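Thread: Fake fruit on dark stone, yes or no?
Home Styling > Kitchens and Tables

vendadora_vi
Posted Jun 25, 2024
Okay, I am having way too much fun with play fruit and I want opinions! Our countertop is dark gray with white veins running all over it, and I've always thought it looked gloomy. Then I started putting bright fruit on it and wow. The red and yellow just jump!
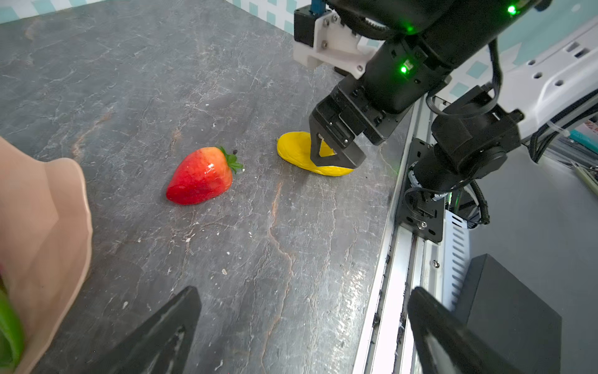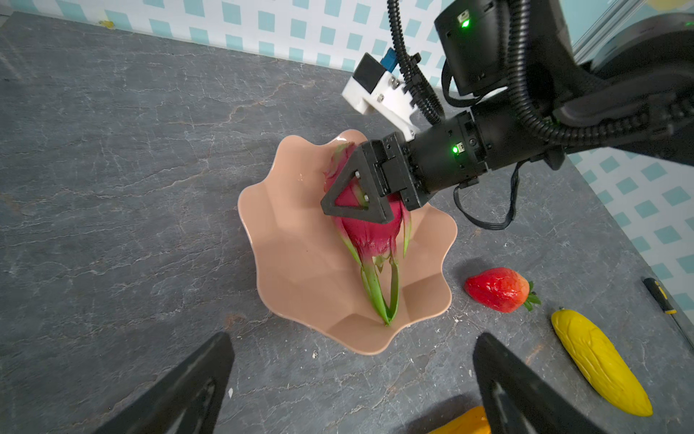 Same dark stone with the white veins in both. What should go next to the strawberry and the banana? I've got a big box to pick from.

hartley_home
Is it hard to keep artificial fruit looking clean?

mitus77
Pretty easy! I wipe mine with a damp cloth and one drop of dish soap, then dry it right away so the paint stays nice. Leaves get a soft toothbrush. Skip the dishwasher, I lost 2 pears that way.

brustusley
Love the magenta dragon fruit in that peach bowl with the wavy rim!! I'd leave it alone in there, though. Once you pile things in, the rim disappears and it turns into a regular fruit bowl.

hartley_home
Going to disagree with brustusley. One fruit in a bowl looks like somebody ate the rest. I'd add a couple of limes, or green grapes hanging over the side.

brustusley
Grapes over that rim? Never! The rim is the best part.

mitus77
I'm with hartley on the color (green would tie in with the tips on the dragon fruit) but with brustusley on the bowl. Put the limes on the stone instead.

M. Maddocks
I do table displays for our library every September and my rule is 3 colors, then stop. You have red, yellow and magenta already, and leaves don't count. Also, real lemons beside fake ones always give the fake ones away, so pick a side.

vendadora_vi
Morfudd, I love that rule and I'm about to break it, I have an orange I'm crazy about. Trying limes on the stone tonight, and then grapes in the bowl so hartley gets a fair shot!

hartley_home
Finally! Post the grapes first.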